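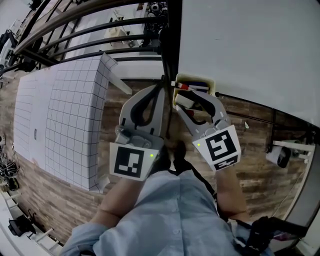
Markers and pens in a cream plastic bin, one red-capped marker across the top. Cenwood upper workroom, February.

Cenwood
1/ The storage review of the upper workroom has been completed. This thread sets out the arrangements now in place for pens, markers and other small items. It applies to all groups that book the room, including those with a standing booking.

2/ The review began with writing materials. Nearly 400 pens and markers were gathered from drawers, window sills, coat pockets handed in at reception and the boxes under the stairs. Each one was tried on scrap paper before being put back into use.

3/ Of these, 109 were found to be dry or without a cap and have been withdrawn. Members who recognise a personal fountain pen or drawing pen among the items held at reception are asked to collect it before the end of the month.

4/ Pens and markers are now kept together in small open plastic bins. Lidded tins were used previously. Lids were put down and mislaid, and the tins were then stacked on top of one another, so that the lower ones were seldom opened.

5/ The bins may be carried to wherever work is taking place. They should be lifted with both sides supported and set down flat. A bin that has been filled above its rim should be divided between two before it is moved.

6/ Markers should be stored lying down where space allows, with caps pushed on until they click. Whiteboard markers and permanent markers are not to share a bin. The walls of the room were cleaned twice last autumn as a result of the wrong pen being picked up.

7/ A word on the floor. The boards are brown, tan and grey, and small objects are easily missed against them. Groups are asked to look over the floor before leaving, with particular attention to the foot of the railing and the space beneath any table.

8/ Caps, clips and drawing pins should be picked up by hand. The vacuum cleaner is not suitable for them and has been repaired on this account. A dustpan hangs inside the cupboard door on the lower landing.

9/ Cables should be coiled loosely and placed against the wall when not in use. Tight coils damage the inner wire. Any cable with a split or taped cover should be taken to reception and not returned to the room.

10/ Shelving: heavy goods on the lower shelves, paper in the middle, light goods at the top. Bins of pens belong on the middle shelf, at a height that seated users can reach. Please do not place anything on the handrail, however briefly.

11/ Labels have been supplied by Zosis under the existing order. They are to be fixed to the short side of each bin and written in capitals. If the contents change, a new label should be put on and the old one removed completely. Labels stuck over labels come away in warm weather.

12/ Further bins are on order from Prunix. There will be 39 in all when the delivery is received. Until then, groups with surplus stock are asked to keep it in the cardboard trays provided and to write the name of the group on the tray.

13/ We have been asked whether groups may bring their own containers. They may, provided that the container fits the shelf with the door closed and carries a name. Glass jars are not accepted.

14/ We have also been asked about refills. Cenwood will refill black and blue whiteboard markers. Other colours are replaced when stock allows. Requests should be entered in the book at reception and not left as notes on the table.

15/ The room will be closed on Sunday morning for the fitting of additional hooks along the landing wall. Bookings for that morning have been moved to the Zinchenko Room on the ground floor. The afternoon is not affected.

16/ The hooks are intended for bags and aprons. There will be 24, set at two heights. Coats should continue to be left on the rail by the entrance, particularly in wet weather, as the landing is narrow.

17/ Groups using the room in the evening are reminded that tidying forms part of the booked time. The last quarter of an hour should be set aside for returning bins to the shelf, wiping the tables and checking caps.

18/ Our thanks to the Tuesday lettering group, who sorted the chisel-tipped markers from the rest and tested every highlighter in the building. The unusable ones filled a carrier bag.

19/ Correction to post 10: the middle shelf in the tall unit is the third from the floor. The second is reserved for paper cutters and has been marked accordingly.

20/ A printed copy of these arrangements is available from reception in standard and large type. Comments on the new storage may be handed in there until the end of February. Replies to this thread are read on weekdays between 9 am and 4 pm.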